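Table of ContentsThe drop zone problemEmpty the whole thing firstSmall plushBeads and chainsPouchesSnacks and fruitDo you need a special organizer?Comments (2)

How to deal with the small-stuff pile on the table

Every home has a table where little things land. Ours is right by the kitchen door and it has a patterned cloth on it, which hides crumbs very well and hides earrings even better. I have read a lot of advice about tables like this and most of it ends with a link to a basket. I have bought the basket. The pile simply moved into it, and then a second pile started next to it.

So take what follows as one person's results. Some of it I stole from my neighbor Olga Esteban, who is much tidier than I am and does not own a single label maker.

The drop zone problem

The usual rule is "touch everything once." I don't buy it. You pick up a bracelet, you don't know where it lives, you put it down again. That's two touches already. What works better for me is sorting on the table itself, by material, before anything leaves the room. Fabric together, metal and beads together, food together. It takes ten minutes on a Tuesday evening and you don't need to make any big decisions.

Empty the whole thing first

Tip out the pouches and pockets too. I used to skip this and then wonder where the spare key was. Shake the cloth outdoors only after you have run your hand across it for beads.

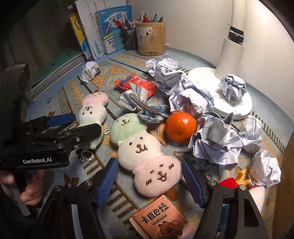

Plush, beads, a plaid pouch, a snack packet and one mandarin, all on the same cloth.

Small plush

Stacked plush toys, the kind with one round head on top of another, are awkward. They roll. They don't sit on a shelf unless something props them, and a drawer flattens them. I have seen people hang them from hooks by a loop, but check that yours has a loop before you go and buy hooks (I didn't).

For cleaning, the internet will tell you to toss them in the machine inside a pillowcase. Maybe. Read the tag first. With stitched faces I would rather go over them with a damp cloth and a drop of dish soap, then leave them on a towel overnight. Baking soda gets recommended for smells. I tried it and spent longer getting the baking soda out than the smell had ever bothered me.

Beads and chains

Lay each strand straight before you store it. Don't drop two of them into the same bag, whatever the bag promises. I use an ice cube tray for the short ones and a drinking straw for fine chain: thread the chain through, close the clasp, done. The straw trick sounds silly and is the only one from a list of 304 "jewelry hacks" that I still use. Chunky beads won't fit, so those get a saucer.

Pouches

A soft fabric pouch looks like storage, but it mostly swallows things. Give each one a single job. If it has any metal on it, keep it away from the plush, where it can snag the stitching. Spot clean the fabric and dry it open.

Snacks and fruit

These leave the table first, before you sort anything else. Unopened packets go back to the cupboard. Mandarins go in the fruit bowl or the fridge – mine keep longer in the fridge, though Olga swears by the bowl.

Do you need a special organizer?

Probably not. I had the Stuvance tray with the little dividers for most of a year. The dividers slid around, and by March it held batteries and takeout menus. A muffin tin does the same thing and goes in the dishwasher.

Comments

Kamrul Herath
The straw works for me too, but cut it shorter than the chain or you can't close the clasp. Took me a while to figure out.

Olga Esteban
I do own a label maker. It's in a drawer.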